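The case for a proper tablecloth

My kitchen table has had a cloth on it every day for as long as I have owned the table. Visitors take it as a sign that something is about to happen. They ask who is coming. Then they pick up their cup and look for somewhere else to put it, in case they leave a ring.

I think we have got into a bad habit with tablecloths in this country. We buy a good one, iron it twice, put it in a drawer and bring it out at Christmas with the creases still in. For the rest of the year we eat off bare wood, or off those wipe-clean mats with a map of Cornwall on them. When I moved to Sudlow I went through the drawers before packing and found four cloths I had never used. One still had the shop's pin in it.

The usual objection is washing. A cloth takes up very little of a machine load, and if it is a textured cotton it needs no ironing at all. I paid 50 pounds for my best one, which sounds a lot until you compare it with what people spend sanding and oiling a table they are afraid to touch. It has been through the wash perhaps once a week since and looks much as it did.

The second objection is that a cloth gets in the way. People say things catch on it, glasses tip, children pull at it. Some of that is true of shiny, slippery cloths that hang down to the knees. A waffle weave is different. It has a bit of grip, so a round thing laid on its side is less inclined to set off for the floor, and it takes the clatter out of putting things down. If you have ever shared a small flat with someone who unloads the shopping at 6 in the morning, you will know what that is worth.

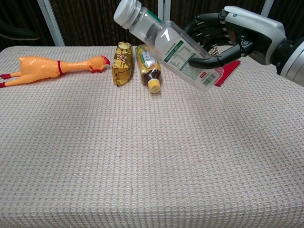 Words: Ashok Tiwari
Home and Table, Tuesday

A pale cloth like that one, beige with a small raised grid, seems to me the right background for ordinary clutter. A rubber chicken, a gold snack packet and a bottle of tea on its side are nobody's idea of a table setting, and they look perfectly all right on it. Put the same things on a polished dark table and they would look like a mess that wanted clearing up. I don't fully understand why this should be so, but I have tried it at home with post, keys and half a cabbage, and the effect holds.

Colour matters here. White shows every drip of tea and makes people nervous. Dark cloths show crumbs and, in my house, flour. Something between cream and tan, with a speckle in it, forgives nearly everything. It also sits well against a dark curtain, if you have one, and you don't have to think about matching anything else.

I would say a word about size too, as this is where most people go wrong. They measure the top and buy a cloth that just covers it – then wonder why it slides about and shows the edge. You want enough to come over the front and down the corners in a soft fold. My table is 80 centimetres across and the cloth is a good deal wider than that. It hangs a little unevenly on one side and I have stopped pulling it straight.

My sister disagrees with all of this. She has a bare oak table and wipes it down after every meal, and she says a cloth is a way of hiding dirt. We have had this argument many times, usually at her table, with my elbows on a damp patch. I gave her a cloth last July. She keeps it in the drawer.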